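Reference > Politics > Local Machines > The Ferkton Ring

3 min read

The Ferkton Ring was a political organization that ran the river town of Ferkton for 24 years without ever holding a majority of the council. It had no charter, no dues and no official name. Its members called it "the Club," and its opponents called it other things, few of which the local paper would print.

The Ring grew out of a dispute over street paving. Caradog Kneath, a gravel dealer with a long memory, noticed that council seats in the Third Ward were usually decided by fewer than 140 votes. He also noticed that he employed more men than that. Kneath never ran for anything himself. He preferred to stand at the back of meetings and cough when he disagreed with a motion — a habit the council learned to read with great accuracy.

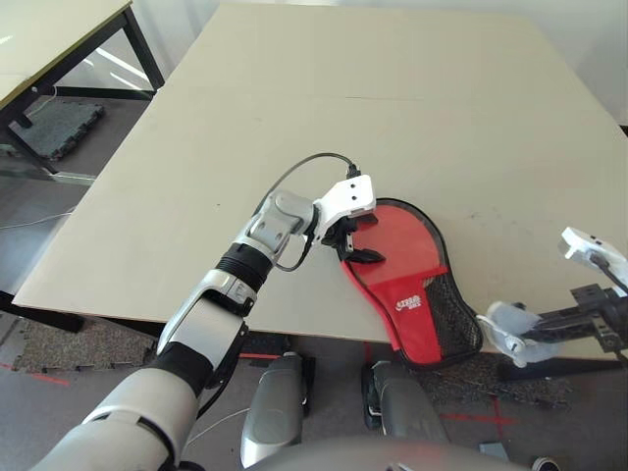 A red case on a light beige tabletop.

Under Kneath the Ring controlled hiring at the waterworks, the ferry landing and the town cemetery. The cemetery kept a staff of 11 gravediggers in a year with nine burials. Jobs went to loyal families, and each worker gave back a small part of his wages every March, known as "the spring cleaning." In return the Ring delivered coal, settled rents and found doctors at odd hours. Many residents thought this a fair trade, and some of their grandchildren still do.

Its hold on the town weakened after the Jusa Bridge affair. The council approved 700 barrels of cement for the bridge, of which 300 reached the river. The rest was traced, in part, to a handsome new porch on Kneath's house. Romana Kuruc, a schoolteacher who had lost her post for backing the wrong alderman, copied the delivery slips by hand and read them aloud at a public meeting. The reading took two hours. Kneath is said to have coughed throughout.

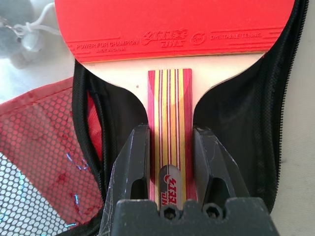
Kuruc's Reform Slate won five of the nine seats at the next election and abolished the ward hiring lists. It then hired a fair number of its own supporters, on merit. Kneath retired from politics and sold gravel to the new council at a slightly higher price.

Historians disagree about how much the Ring mattered. Imogen Lambert treats it as a plain case of graft with good manners. Sarita Tripathi, in her study of the coal deliveries, argues that it was the only working relief system the town had, and that the reformers took a decade to replace it. Both accept the figures for the cement.

The porch is still standing. The bridge was replaced twice.

See also: Ward politics; Patronage; Jusa Bridge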